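What I did on my holidays (stood next to a robot)

Posted 23 August 2023 by Isla Gilchrist, finishing room

Ritva asked for "something short" on how the new arm is settling in, and I've been told I go on a bit, so bear with me!

For anyone who works upstairs and hasn't been down since the spring, the finishing room is where every Cadari panel gets its last going over before it's wrapped. Rubbing down, gloss, check, rub down again if the check says so. I've done it for 20 years. Manaia McAlister has done it for seven, and between us we've got one good left shoulder. So when Rochelle Doolan said we were getting an arm to take over some of the handling, I wasn't against it exactly, but I did go home and grumble at my husband for an evening.

The first fortnight was slow. The arm would go in, stop, back off and go in again, and we'd be stood there with our hands itching to just do it ourselves. Cameron Te Moana was very patient with it and quite patient with us. The dark gloss finishes were the worst, as they always have been for people too. You get the light bouncing off and it's ever so hard to tell what's a mark and what's only a shine. I tilt my head. Manaia crouches. The arm has its little camera down by the fingers and has to make do with that.

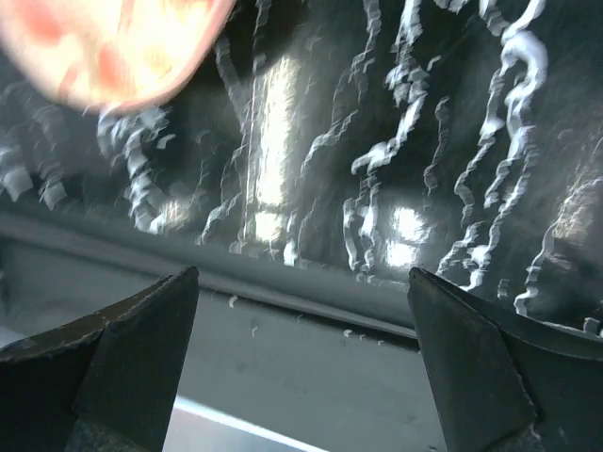 The view from the arm's wrist, fingers either side and plenty of glare. Spot the scratches!

I'll admit looking at the pictures on Cameron's screen changed my mind a bit. I'd been thinking of the thing as showing off, and then I saw what it has to work with – all that glare and blur – and felt almost sorry for it. It also means that when it asks for a second opinion (a light comes on and it makes a noise like a microwave) I don't mind going over.

What's changed for us, then. Manaia and I don't lift the long panels any more, and I've stopped taking a heat pad to bed. We do more checking and more sorting out of odd jobs, which I like and Manaia likes less. She says her day used to have a rhythm to it and now it's all interruptions. Rochelle has heard that and we're trying it with one of us on the arm in the mornings and swapping after lunch. If you've got views on the swap, tell Rochelle and not me.

The other thing people keep asking is hours. They're the same. Nobody in finishing has had theirs cut and we've been promised a proper meeting before anything is altered. I asked for that in writing and got it, it's on the board by the kettle.

Still to sort: the microwave noise, somewhere to put the trolleys now their corner's gone, and training for lates. Cameron is doing a session for the late shift next week, bring a brew.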